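Filed under: Workshop Money, Robots

Budget time again (or, where the 1000 went)
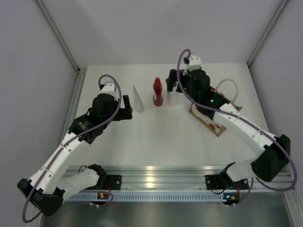

Ruxandra Tănase

Quick one tonight, numbers are due Friday and I've been putting it off all week. Wed 29 July and I still have a spreadsheet with more question marks than prices in it.

So. Two arms, one cell, groceries on the table. Red squeeze bottle, a container you can half see through, a printed bag with a loop handle. That kind of stuff is what we want to pack, so that's what goes in front of the grippers. The arms are paid for – done, not touching that line. It's everything around them.

Cables first. Look at the purple ones. Big loops out past the elbows, both sides. I want proper cable guides and spare cables, one spare per arm minimum. Plidetti quoted 288 for the set, shipping included. Fine. Yes. Ordering that.

Grippers next. Black blocky fingers, OK for boxes and bottles. Thin clear plastic is another story. Griron does a soft fingertip kit, 800 a pair, and I need two pairs if I want both arms the same. Do I want both arms the same? Wrote yes in May, crossed it out, wrote yes again. One pair first probably. Right arm gets it. If it's no good I've lost 800 and not double.

Table top. White on pale walls looks very clean and is a pain for anything see-through, that whitish container just about melts into it. A dark mat would cost almost nothing and I keep forgeting to put it on the list. It's on the list now. Line 7.

Lights – leave them. The front rail throws a couple of bright reflections and I'd like to fix that but matte tape first, then we talk about lamps. Briggs sent a catalog with very nice lamps. I closed the catalog.

Spares for the small boards under the rail. Haven't priced them. Jirnarach has them some months and not others so I'd buy when I see them, which the people who approve budgets hate. Putting a placeholder.

What I'd tell anyone planning one of these: get the arm quote, then keep 1000 back before you spend on anything fun. I kept nothing back the first time and paid for screws out of my own pocket till spring. Also ask about lead times in the same email as the price, I always do it in a seperate one and lose a week.

Total still open. Going to bed.

14 shares | 3 comments

marlo_k: Get both pairs. You'll be swapping tips between arms by September and hating it.

Dee: what color mat did you go for? we have the same trouble with clear lids

Ruxandra Tănase: @Dee dark gray I think, not ordered yet. @marlo_k don't, I just crossed it out again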